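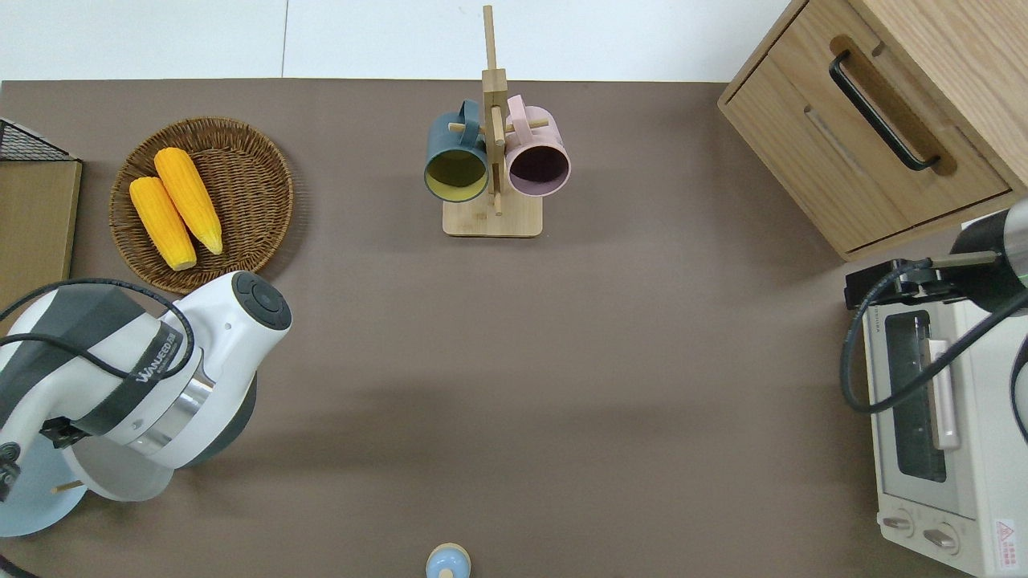
Figure 1. Two corn cobs in a round wicker basket.

Name and Gender Fields on Clinic Intake Forms: A Comparison Across Two Districts

Final report, second-year group project
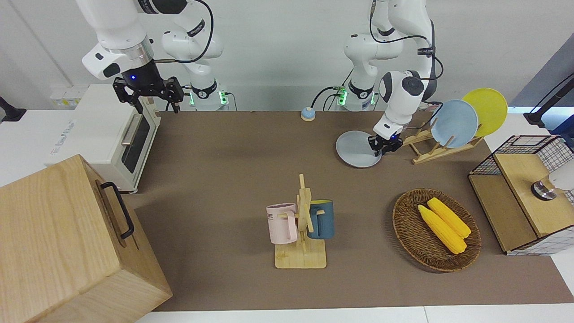
Kobe Geerts and Yung-ching Tang
Submitted June 4, 2026

1. Background

Patients who use a name other than their legal one often meet their first problem at the front desk. The intake form sets what staff see on screen, what is called out in the waiting room, and what is printed on labels. We looked at how forms in the Andmont and Doton districts handle chosen name, pronouns and gender.

2. Method

We collected 277 blank forms from clinic websites and reception desks. Dental and eye clinics were included. Hospital forms were left out, as both districts use a shared hospital system with its own rules. Each form was coded by both authors separately, using a sheet adapted from an earlier class project. Where our codes differed, we read the form again together and agreed on one code.

A form was marked "chosen name present" only if the field was separate from the legal name. A line reading "nickname" was coded on its own.

3. Results
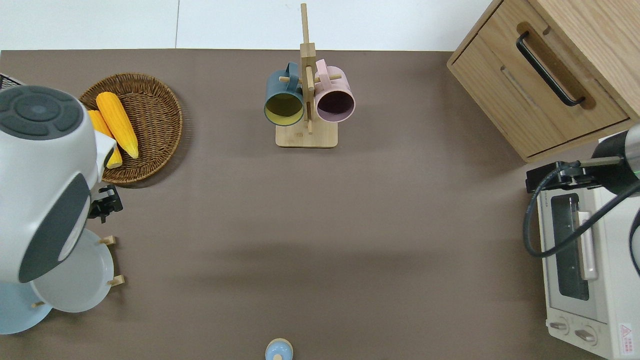
Figure 2. Corn cobs on a woven tray, with a white and a dark robotic arm.

Of the forms collected, 60 had a separate chosen name field. Pronoun fields were less common and in most cases were free text. Forms built on the Trevaskis template made up the largest group. That template has a chosen name field, but it is switched off by default, and most clinics had left it off.

Gender was usually a required question with two boxes. Several Doton forms asked for both sex recorded at birth and current gender without stating which one would appear on the patient's record.

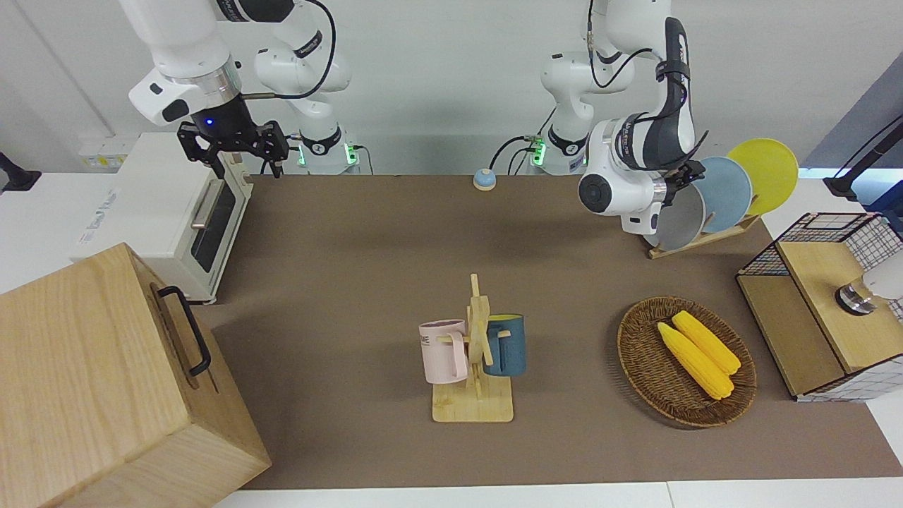

The Brultine template, used mainly by smaller clinics, places the chosen name on page two, after insurance details. We coded this as present, though reception staff may not see it at check-in. Our sheet had no code for page position, and one should be added before it is used again.

4. Limits

We coded forms only. We did not interview patients or staff, and a clinic may record a chosen name by hand when asked. Online portals that required a login were not checked.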